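Skip to content
Home About Recipes (sort of) Letters Archive
Search this blog Type and hit enter

Giving up the big suitcase

February 14, 2021
Posted by Ferhat Gezer

I sold the big suitcase this week. A guy drove over from Melstead, looked at the wheels, handed me two twenties and put it in his back seat like a passenger. I'd had it for 14 years and I felt a small pang when he pulled out of the driveway, and then I went inside and ate a sandwich.

I know it's a funny time to be thinking about luggage. I haven't been anywhere since the July before last, and the farthest I've driven this winter is the garden center. But having a year off from packing has made me think about how badly I used to do it. I packed for every trip as if the place I was going had no stores. Three sweaters for a weekend! A hair dryer, when every hotel has one bolted to the wall! I once carried a full-size bottle of shampoo to Brindberg and back without opening it.

The person who cured me was Kálmán Sárközi. We shared a room on a walking trip in Trunach, one of those group things where they match up the single travelers so you don't pay the extra. I came up the stairs dragging the monster behind me, bang, bang, bang, and there he was with a school backpack. Eighteen pounds, he told me (he had a little hand scale and was very proud of it). That was boots, raincoat, everything, for two weeks.

I thought he'd smell by Thursday. He didn't. He washed a shirt in the sink every night, rolled it up in a towel, knelt on the towel, and hung the shirt on the window latch. By breakfast it was dry enough to wear. Meanwhile I had clean clothes for every day and couldn't find any of them.

So I started copying him, a little at a time. The first thing I learned is that folding is overrated. I used to fold everything in neat squares and stack it up, and the second I needed something from the bottom the whole stack went over. Now I roll the soft stuff and lay the stiff stuff flat on top, and that's all the system there is.
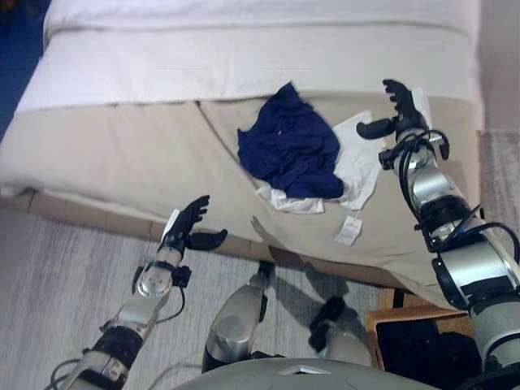 The second thing is colors. I picked dark blue and gray and stuck with them, so any top goes with any pants and I never have to think before coffee. My sister says I look like a bus driver in all my vacation pictures. Fine by me – bus drivers look great.

Shoes were the hard part. I'm a big-footed person and one spare pair takes up a third of the bag. For years I brought hiking boots, sneakers, sandals and something for a nice dinner, and the nice dinner shoes never left their little cloth sack. These days I wear the heavy pair on the plane and pack the sandals. If a restaurant won't have me in clean sneakers I'll get a slice of pizza somewhere else.

I still bring too many books. I've tried reading on a screen and I just end up checking the weather. My compromise is one fat paperback that I don't mind leaving behind. There's a copy of a very long sea novel on a shelf at a guesthouse in Liu with my boarding pass still stuck in at page 445, and if you ever find it, please write and tell me how it ends, I was so close.

What I haven't solved is the coming home bag. Somehow everything is bigger on the way back. I don't even buy much! A jar of honey, a dish towel, maybe a mug for my sister. But the last morning of every trip I'm sitting on the zipper again. Kálmán's answer was to mail a box home on day ten, and he swore by it, but I've stood in enough post office lines in my life.

Anyway, the closet floor has a big empty rectangle on it where the suitcase used to live, and I'm thinking of putting the vacuum there. The small bag is up on the shelf with the toothbrush already in it, just in case. Last time we wrote, Kálmán said he wants to go back to Trunach as soon as they open the trails, and he's asking if I still snore.

Older posts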